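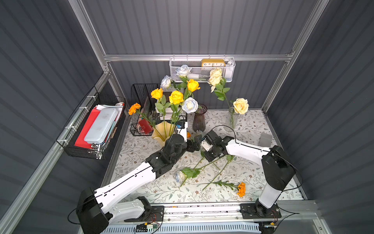 Pale yellow vase with a ruffled rim.

Home Guides Shelving Lighting Spare parts Contact

Reading time: 7 minutes

Morel Lighted Wall Shelf
Section 2: Mounting, wiring and first use

Read this section all the way through before you drill. Section 1 covers unpacking and the parts list. If a part is missing or damaged, stop and order it from the spare parts page. Do not mount the shelf with a substitute bracket, even one that looks the same. The older Jemal bracket will accept the Morel board but does not lock it.

These instructions apply to the Morel shelf in both finishes. The corner version has its own sheet, packed under the board.

What you need that is not in the box

A drill and masonry or wood bits to suit your wall
A spirit level
A pencil
A screwdriver, cross head
Wall plugs, if you are fixing into masonry or plasterboard
A second person for steps 8 and 9

The screws in the small bag are for solid wood studs only. Your hardware store can advise you on plugs for other walls. Take a note of what the wall is made of when you go, and how thick the plaster is if you know it.

Choosing the position

The shelf needs a clear space of 400 mm above the board so that heat from the driver can escape. Keep it out of bathrooms and away from stoves. A spot across from a window is fine, but the light sensor at the left end of the board should not face direct sun. If it does, the lamp will stay off on auto for most of the day and may come on late.

Check where the cord will run. It leaves the board at the right-hand end, toward the back, and must reach the outlet without being stretched or pinned behind furniture. Extension cords are allowed if they are grounded and lie flat. Do not shorten the cord.

CAUTION: Before drilling, check the wall for pipes and cables. Cables usually run straight up or straight across from outlets and switches. A cheap detector will find most of them, though not plastic pipe.

Mounting the rail

1. Tape the paper template to the wall at the height you want. The dotted line on the template is the top of the board, and the solid line below it is the bottom of the rail.

2. Lay the level along the solid line. Adjust the tape until the bubble is centered. Do this again after you press the tape down, as the paper tends to creep.

3. Mark the holes through the template with the pencil. There is a hole at each end and two in the middle. All of them must be used.

4. Take the template down. Keep it if you plan to add another shelf later.

5. Drill the holes. For plugs, follow the depth on the plug packet and brush the dust out of each hole before the plug goes in.

6. Hold the rail against the wall with the lip facing up. Start all the screws by hand, then tighten the middle pair first and the ends last.

7. Pull down on the rail with both hands. It should not move. If it does, take it off and fit larger plugs before going on.

NOTE: A rail on an uneven wall can bow when the end screws are tightened. Slip one of the thin gray shims behind the low spot. The shims can be snapped to length.

Hanging the board

8. With one person at each end, lift the board so that the groove along its back edge sits above the rail lip. Feed the cord through the notch before you lower it.

9. Lower the board onto the lip and push it toward the wall. You will hear a click at both ends. If you hear only one, lift the board off and try again. Do not strike it with your hand or a mallet.

10. Turn the locking screw under each end until it stops. These are short screws and take only a few turns.

11. Check the board with the level, front to back as well as side to side. A small tilt toward the front can be taken out with the two feet under the rear edge – turn both by the same amount.

Connecting the light

12. Make sure the outlet is switched off, or that the plug is out.

13. Push the white connector on the board cord into the driver. It fits one way only. The driver should sit on a flat surface or hang from the clip provided. It gets warm in use and must not be wrapped, boxed in or pushed under a rug.

14. Plug the driver into the outlet and switch it on. The indicator on the driver shows green. If it shows amber, see the table of faults in Section 4.

15. Touch the pad at the front right of the board. The lamp comes on at half brightness the first time. Each touch after that steps through half, full, auto and off.

16. Leave the lamp at full for 60 minutes with the board bare. A faint smell during this time is normal and goes away. If the light flickers, unplug the driver and check that the connector is all the way in.

CAUTION: Do not look closely into the light strip when it is at full brightness. Do not cut the strip or peel it from its channel. It cannot be replaced by the user.

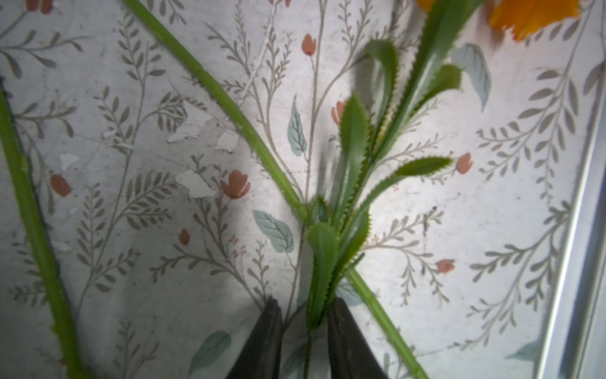

Once the first hour is over, the shelf is ready to be loaded. Start with the heaviest things and set them over the brackets, which you can find by feel from underneath. Lighter things go between them or toward the ends. Leave the front edge clear by a finger's width, so that a sleeve brushing past does not catch anything.

The board is made for display. It is not a bookshelf, and a full row of hardbacks will overload it. The load limit is printed on the label under the left end, and it is lower for plasterboard than for masonry or studs. Use the lower number if you are unsure what is behind the paint.

Pots and vases need a saucer or a felt pad. Water that sits on the board will lift the finish along the seams, and water that reaches the touch pad will make the lamp change modes at random. Take containers down to fill them. If you do spill, unplug the driver before you wipe up, and leave it unplugged until the underside is dry as well.

Tall or top-heavy arrangements are best kept at the back. A narrow vase can be steadied with clean gravel or glass beads in the bottom. Stems that lean over the sensor will shade it, and the lamp will behave as if it were evening. Turn them, trim them, or set the lamp by hand.

Setting the timer

The timer is optional. The shelf works without it.

17. Hold the touch pad until the lamp blinks. The shelf is now in timer mode.

18. Touch once for an evening program, twice for a morning and evening program. The lamp blinks back the same number of times to confirm.

19. Wait without touching anything. The lamp returns to auto and the program starts from that moment. If you want the light on at 6 in the evening, set it at 6 in the evening.

The timer does not know about daylight saving. If the clocks change in November where you live, set the program again afterward. It also clears itself after a long power cut, though short cuts are bridged by the driver.

To cancel, hold the pad until the lamp blinks and then let it time out.

Linking shelves

Up to 2 shelves can share one driver. Use the Tirine link cord, sold separately, and join the right end of the first board to the left end of the next. The boards do not have to be at the same height, but the link cord must hang free between them. Only the sensor on the first board is used. The touch pad on either board controls both.

Unplug the driver before joining or separating boards. If the linked board stays dark, swap the ends of the cord – it is keyed but can be forced, and a forced plug will not make contact.

Do not link a Morel shelf to any other make. The connectors on some Drirkton cabinet lights look alike and carry a different voltage.

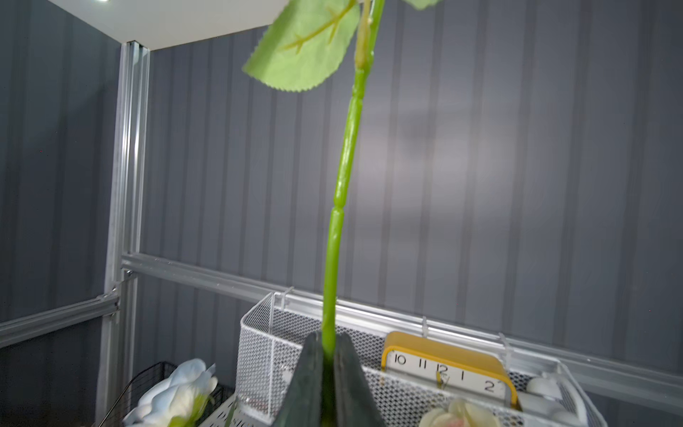 CARE AND CLEANING

Dust the board with a dry, soft cloth. For marks, use a cloth dampened with water and a drop of dish soap, then go over it with a dry one. No bleach, no glass cleaner, no scouring pads. The light channel can be dusted with a soft paintbrush when the lamp is off and cool.

Silk and plastic stems gather dust faster under a lamp than elsewhere in a room. Take them off the shelf and shake them outdoors, or wipe the leaves one by one with a damp cloth. Let them dry before they go back. Some dyes fade under constant light, so move colored pieces from time to time if this bothers you.

Check the locking screws twice a year, and after any work on the wall. Tighten them by hand. If a screw turns without stopping, the insert has worn and the end cap must be replaced.

The lamp will slowly lose some brightness over its life. After 500 hours you may notice a slight change in tone, most easily seen where an old board is linked to a new one. It is not a fault and is not covered by the guarantee.

Taking the shelf down

Clear the board. Unplug the driver and let it cool. Back off both locking screws, lift the front edge of the board slightly and bring it up and toward you, with one person at each end. Coil the cord loosely and tape it to the back. Keep the shims and screws in the small bag and tape that to the rail.

If the shelf is passed on to someone else, pass on this guide and the template with it.

Text: Farzana Sheikh. Technical check: Arnulfo Palomino.
Next: Section 3, Sensor settings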